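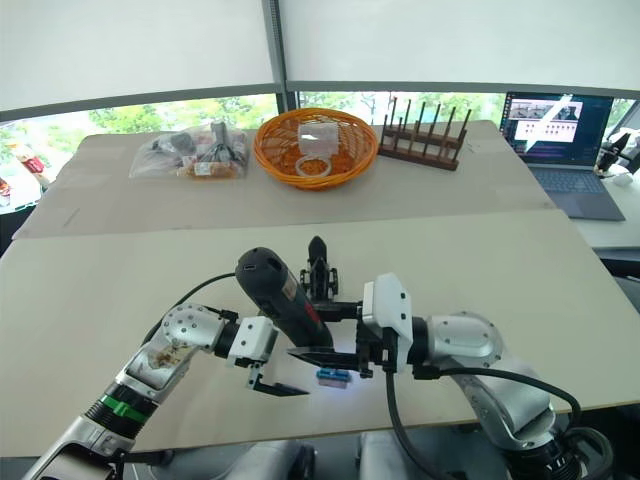
Looking after the two-armer at Skustodov

Oct 3, 2021

467 views | 6 comments | 7 shares

I've been wanting to put up a page on our two-armed bench robot for ages, and this is the week! Most of what gets shared about these machines is the clever stuff they do once they're running. I love the other part, the hours of wiping, tightening and rerouting that keep a cell going (plus the arguing over where cables should go).

Costel Ardeleanu did most of the setup in January and Ovidiu Jitaru has kept it in shape from then on. I mostly hold the torch and take notes.

Tool in the gripper
The right arm has the black power drill, the left has its gripper turned down toward the middle of the table. With the two hands nearly touching like this you get a really good look at how little room there is between them. Costel likes to check clearances with a real tool in the fingers, and after seeing how far a drill body sticks out I'm completely with him.

Cables
One black cable loops down from the right arm and another curves up to the white gripper housing. We go over cables every time we stop the cell: run a hand along the full length, feel for nicks, then move the joint slowly and watch the loop. Ovidiu wants them slack enough for a full wrist turn and no slacker.

Joints and housings
There's a brownish smudge on the upper silver housing of the left arm, just by the row of small screws. Those housings get a soft cloth and a mild cleaner, never anything gritty, and the screws get checked with the small torque driver while we're in there. The green band sits lower down, around the black ribbed section.

Laptop side
The laptop lives on the white side desk, open and turned so you can read it while standing at the arms. We keep the service log on it too, and Ovidiu's latest entry is number 488, which makes me ridiculously happy!

Next up is the Homton cell, where Chiriac have offered to let us watch a full gearbox swap. I'll bring a better torch.

Posted in: Buketti workshop pages

6 comments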